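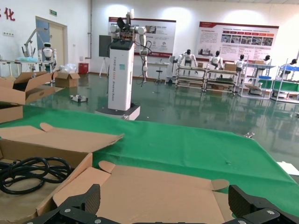 Unpacking and Packaging Returns - Gallery, Sheet 4

Print this page | E-mail this page

Text by Pouran Ghasemi. Last revised Aug 17, 2020.

The gallery covers goods-in: cartons opened on the bench, the parts that come out of them, and what is done with the board afterward. Sheet 4 deals with cables in folding cartons. The notes under the caption apply to all small cartons received under the Hosseinzadeh supply contract and replace the February text.

Caption

Opened carton on the green cloth, main flap folded back, one coiled black cable in the left part. More cartons at the left side of the table.

Carton type

Most cable deliveries come in one-piece folding cartons from Grosov. The blank is die-cut and closes with tabs, so a knife is needed only for the shipping label or for tape added in transit. Blank length for the common size is 640 mm. The larger size has the same closure but a deeper side wall and is ordered under a separate number.

Tabs are the weak point. Board that has been pulled open against the tab tears at the fold line and will not lock a second time. Lift the main flap first, then release the side tabs one at a time, then lay the flap back fully. A carton opened this way can be pressed partly flat while the contents are still being checked.

Coils

Cables are accepted in the coil they arrive in. Do not straighten a cable to measure it unless the length is in dispute. Minimum inside diameter of the coil for the standard black lead is 238 mm; a tighter coil is noted on the receiving sheet and the cable is laid out overnight before it is put on a peg.

Ties are removed at the bench and replaced with hook-and-loop strap. Wire ties are not reused. Where two cables of different types come in the same carton, each is strapped and tagged before either one leaves the table - mixed untagged leads were the most common stock error in last year's count.

Loose hardware

Small metal parts are the items most often lost during unpacking. Brackets and adapters go into a tray as soon as they are out of the bag. Check under the inner flaps before the carton is flattened. Parts have been found in cartons already baled, and on one occasion the supplier was sent a shortage claim for a bracket that was later recovered from the bale.

Table covering

The cloth is there to protect connectors and painted covers from the tabletop. It is shaken out at the end of each shift and washed when marked. Staples are the main problem, as they work into the weave and scratch the next part set down. Cartons with stapled seams are opened on the side bench.

A plain cloth was chosen over ribbed rubber matting after a short trial with a sample from Relteck. The matting gripped better but held board dust in the ribs, and small screws were hard to pick up from it.

Paperwork

Packing slips stay on the table until the carton is signed off. Write the quantity received beside the printed quantity, even when the two agree. Slips then go in the Rilimura folder, filed by delivery and not by supplier. The old supplier folders have been kept for reference and should not be added to.

Keeping and discarding board

Sound cartons are kept for returns, to a limit of 7 per size. Hold them open until the delivery is signed off, then flatten and store on edge, printed side out. Torn or damp board goes to the baler. Foam inserts are bagged separately.

Open cartons may stand on the floor during a large delivery, but only clear of the walkway and with the flaps up where they can be seen. Cartons that still have parts in them go back on a table before the end of the shift.

Open points

- The receiving sheet has no field for coil diameter. Use the remarks line for now.
- Grosov has been asked for a tab with a wider root. No sample has been received.
- Strap is stocked in one width only. The narrow width is on order for thin leads.

Sheet 5 covers rigid cases and their latches.

Contact | Copyright 2020, all rights reserved | Back to top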